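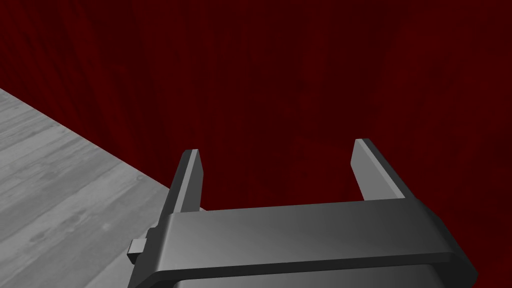
Dark red wall over a pale grey wooden floor

Painting a Room in a Dark Color: Tips From My Own Walls

Updated 2023-06-27

I have painted many rooms white, and white forgives almost everything. Dark red, dark green and dark blue do not forgive. When I moved to Umholm I wanted a deep red dining room, and I painted it two times before I was satisfied with it. Here I write down what I learned, so that you can paint yours only once.

Before you buy paint

Look at the color in your own room. The small cards from the store are too small for a dark color, and the light in the store is much stronger than the light at home. Buy the smallest can they sell and paint a piece of heavy cardboard, two coats, right up to the edges. Then move the cardboard from wall to wall during one full day. In my dining room the red was warm in the morning and almost black in the corner after dinner. I liked this, but my neighbor did the same test and changed to a lighter color.

Choose the shine with care. A glossy dark wall shows every bump and every repair. A completely flat one shows every finger, and if you rub it, the rubbed place becomes shiny. I use the one between, which most stores call eggshell or matte washable. For a hallway with children and bags I would go one step shinier.

Ask for a tinted primer. Under white paint, white primer is good. Under deep red it means four coats, sometimes five, and red is known as a color that covers badly. The store in Kukby mixed me a medium grey primer at no extra cost, and with this I needed two coats and a little touching up. The first time I did not ask, and I paid for it with a whole weekend.

How much paint

Measure the length of each wall, add them together, and multiply by the height. My room came to 104 square feet for the long wall alone, and I had guessed much less. Do not subtract a normal door or window, because you will need the extra. If you buy more than one can, pour them together into one large bucket with a lid and stir well. Two cans of the same number can be a little different, and with a dark color you will see the line where one ended.

Preparing the wall

Wash first. Warm water with a small spoon of dish soap is enough in most rooms. In a kitchen you must wash two times, and then one more time with only water. Let it dry overnight.

Fill the holes, wait, sand, and then hold a lamp close to the wall so the light goes along it sideways. All the small hills and valleys become visible. Mark them with a soft pencil. I found so many this way that I was a little ashamed of my first repair.

Wipe the dust after sanding with a damp cloth, not a dry one. A dry cloth only moves the dust to another wall.

The line at the floor

If you have a pale floor, the line between it and a dark wall is the first thing your eye goes to. Give this line more time than any other part.

Take off the baseboards if they come off easily. Number them on the back side, so you know where each one goes. If they must stay, press the tape down with a plastic card, all along the edge, and then brush a very thin line of clear matte acrylic over the edge of the tape. It closes the small gaps. When it is dry you paint the color, and the color cannot go under.

Pull the tape while the last coat is still a bit soft. Pull slowly, back toward yourself. If the paint is already hard, cut along the tape with a sharp knife first, otherwise you tear the edge.

Cover the floor with cloth, not only with plastic. On plastic the drops stay wet and you carry them under your shoes to the next room. I have a drop of red in my bedroom in this way, and it will stay there longer than me.

Rolling without streaks

Dark colors show streaks, mostly from top to bottom, and the reason is usually a dry roller or too much pressure. These things helped me:

Wet the roller cover a little and squeeze it out before the first paint.
Work in strips no wider than your arm can reach.
Go over each strip one last time, from ceiling to floor, with almost no pressure.
Start the next strip while the edge of the last one is wet.
Do not go back to a place that has started to dry, even if it hurts you to look at it.

After 10 minutes in a warm room the edge is already too dry for correcting. Close the windows while you roll if there is strong wind, and open them when you finish the wall.

Do not judge the color after the first coat. It will look blotchy — mine looked like an old stain — and this is normal. Wait the full time on the can before the second coat. In October, when the heating was not yet on, I waited until the next day.

Living with the wall

Keep a small jar of the paint, filled to the top so there is little air inside, and write on it the room, the number of the color and the store. For a scratch use a small artist's brush and touch only the scratch. If you paint a big square around it, you will see the square.

Dust shows more on a dark wall than people expect. I put a clean, dry microfiber cloth around a broom and go over the walls once a month. For a spot, use a white cloth with plain water and press, do not rub. A colored cloth can leave its own color on the paint.

Add one more lamp than you had before. A dark wall takes a lot of light, and my one ceiling lamp was not enough for reading the newspaper at the table. A small lamp near the wall made the room pleasant in the evening, and I did not need to change the bulb in the ceiling.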